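Chapter 7
Fixing and Stocking the Small Washroom

Aims of the chapter
On completing this chapter the student should be able to set out the wall fittings of a washroom, fix them at a suitable height and keep them supplied.

The washroom is often the last room to be planned and the first to attract complaint. A building may be sound in every other respect, yet its users will remember a paper holder placed beyond their reach. The Tukine offices, to which this chapter returns several times, received 554 written remarks in their opening year, many of them concerning the washrooms.

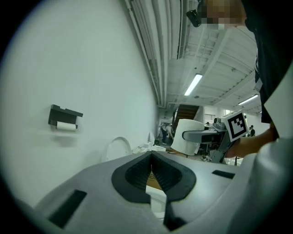
Paper holders are considered first, as they are handled more than any other fitting on the wall. The height should be settled with the pan already in position, and the roll must turn freely once it is hung. A black holder with a flat, shelf-like top, from which the white roll hangs beneath, gives the user a place to rest a small item. Fittings of this type should be fixed firmly enough to bear a hand leaning upon them.

Stocking is a separate duty and should be entered separately in the cleaning plan. The Karkeo building used 2,905 rolls between January and November, against an estimate of 2,000. The difference arose largely from part-used rolls being removed too early.

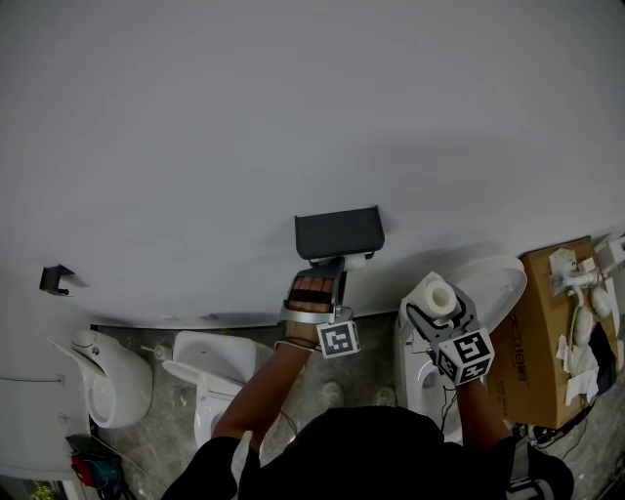
Plandico, in its reply to the draft of this chapter, held that a part-used roll should stay on the holder until it is finished, with a spare kept within reach, and that storing up to 3,000 rolls on one site merely invites damp. Section 7.1 takes up the question of storage. Section 7.2 deals with fixing to solid and hollow walls.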